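Bench arm tips, mostly for the two-arm tabletop kit from Girkance
Posted by Samah El Sherbiny, March 4, 2025

Quick one, kit has been on my bench since August and people keep emailing the same questions. Notes as they come, no order.

Price. I paid 610 for the pair, Skirkport had them at 534 the month after. Annoying. Watch for that. The Unavura subscription is extra and you can skip it for the first few weeks, the free tier records fine.

Clamp everything before you power up. Then check the bolts again after the first hour, mine had backed off a quarter turn on the left base.

Sorting jobs are the best first jobs. Trays, a bowl, some cable. Cheap stuff you already own, nothing that matters if it gets dropped. 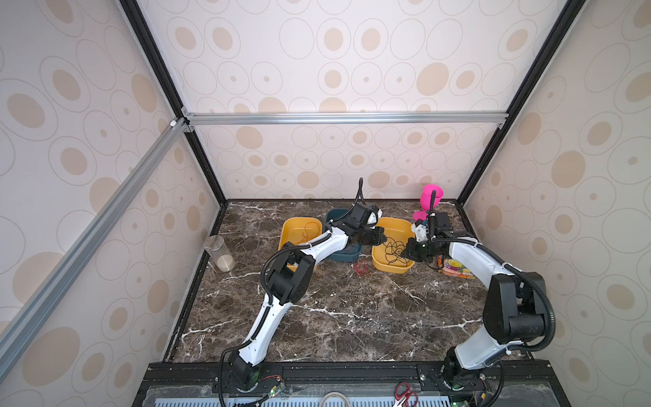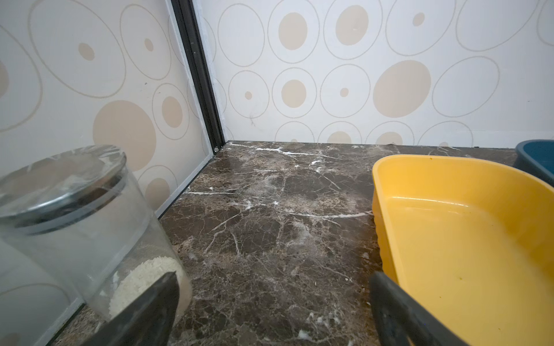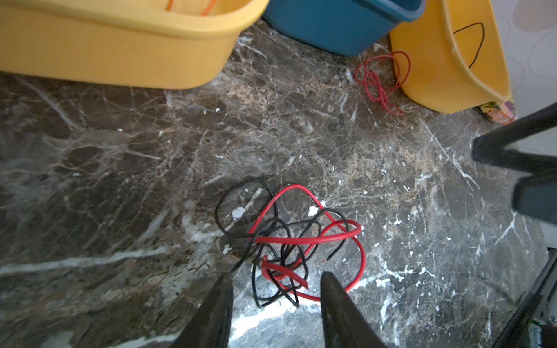
Cable is the hardest thing I'd ask these arms to do and I still think you should start on it early. Reason is the grippers – the fingers taper, and a skinny tip either gets under a wire or shoves it across the table. You learn fast what they can't do. Keep the colors apart if you can. Red and black wire in one tangle like the one on the marble is a pain for the wrist camera, and worse on a dark top where the black just about vanishes. If I was starting over I'd practice on red only, then mix. Yellow trays are good, keep those, edges show up in any light.

Shiny tops. They bounce light right back up at the wrist camera. Move the lamp to the side or hang some baking paper over it. Took me a week to work that out.

Small parts and dry goods – use a jar with a lid. Don't ask the arms to unscrew anything on day one. Lid goes on loose, or leave it off and practice lifting only.

Cable loops at the wrist need slack. To much and they snag the other arm, too little and the plug works out. I tie mine once, at the elbow, velcro not zip ties so you can redo it.

Software. Save your poses with real names. I had over 600 of them called pose_new and had to bin the lot. The updater is slow, start it and go eat lunch.

Gripper pads wear. Spare set was in the box, check under the foam, I nearly threw mine out. Wipe them with a damp cloth, no solvents.

Would I buy it again? Yes, at the Skirkport price. The manual is thin and support takes a couple days to answer but they do anser. Single arm version is 344 if you're not sure, and you can add the second later, same base plate.

Next time: feet for the base rail and what I use to stop the squeak.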